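Search this site Go

10/11/2024
By Preben Hafþórsson

New rules on using hand-held grippers in people's homes take effect in Drastdale in March. The code, drawn up by Brunivura and tested in 19 homes, covers anyone recording household tasks to train robots.

Food must stay in its bag or packet while it is being gripped, and finger pads have to be wiped between homes. Hobs must be off before work starts. Sessions are limited to 30 minutes, with a break before the next one — a point residents in Conovville had asked for.

Householders can ask for recordings to be deleted within 12 days.

"Most teams do this already, but it was never written down," said Ardalan Jafarzadeh of Brunivura. Firms in Marwat will join later. 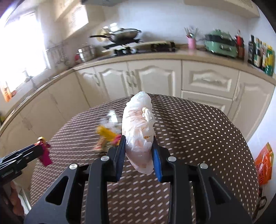
Preben Hafþórsson

A bagged item held over a kitchen table.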